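The small room problem

Saturday, 7 am, and Madalena Henriques is already pulling the bed away from the wall. Again. Third layout this year.

Her flat in Tomar is 34 square metres. Bedroom, office, sewing corner, all the one room. She isn't complaining – much. Rent's fair, the neighbours are quiet and the bakery opens early.

What she's learned: get things off the floor. Desk legs eat space. So do bins, baskets, that chair with all the clothes on it. She priced a fold-down desk from Kakatetti at 455 and went without for a month while she thought about it. Then bought secondhand.

Colour matters less then people say. She painted everything white, hated it, went back over it with a grey from Rustex. Two coats. Better.

Storage under the bed, yes. Mirrors, no, she's sick of being told about mirrors.

And the window stays clear. No shelves across it, no plants on the sill, no exceptions. Light is the one thing you can't buy at the hardware store.

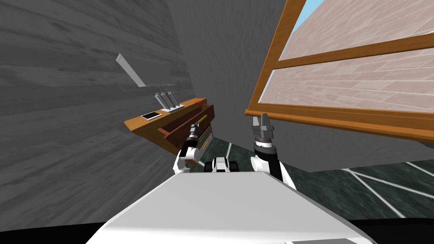 Next job is the kitchen, wich is really a cupboard with a tap. She's saving. Jasolent quoted 2780 for the lot, fitting included, and she reckons she can get that down.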